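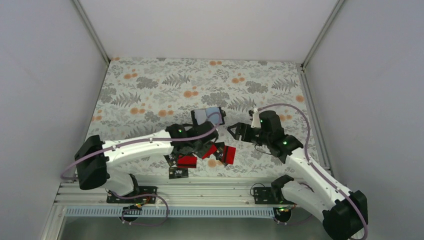
The owner of Skevodo, a small home textiles shop, did not plan to sell tablecloths. She started with curtains, working from a spare room, and took on table linen when a café down the road asked for covers that could stand up to daily washing.

"They wanted 83 of them," she says. "I had one sewing machine and a kitchen bench. I said yes and then went home and worried."

That was seven years ago. Skevodo now has five staff and a shopfront, and most of its printed cloth comes through a supplier called Prellusora. Botanical prints sell best, she says, and have done from the start.

"People come in asking for something plain and leave with leaves on it. Plain cloth shows every drop of gravy. A print is kinder to you."

Colour takes longer to get right. Customers often bring in a plate or a cushion to match, and she encourages it. Shop lighting is yellow, she says, so she sends them out to the footpath with the sample before they pay.

The business had a poor stretch two winters back, when a batch of cotton shrank badly and she refunded 356 orders. It took nearly all the savings.

"I wash everything three times now before I list it," she says. "Warm, warm, then hot. If it moves, it goes back."

Her advice on buying is short. Measure the table, add a hand's width of drop on each side, and iron the cloth while it is still damp – starch is optional. She doesn't use it at home.

She hopes to add napkins in March.

3 comments | 12 shares

Contact us | © Culo Local Business Pages | Back to top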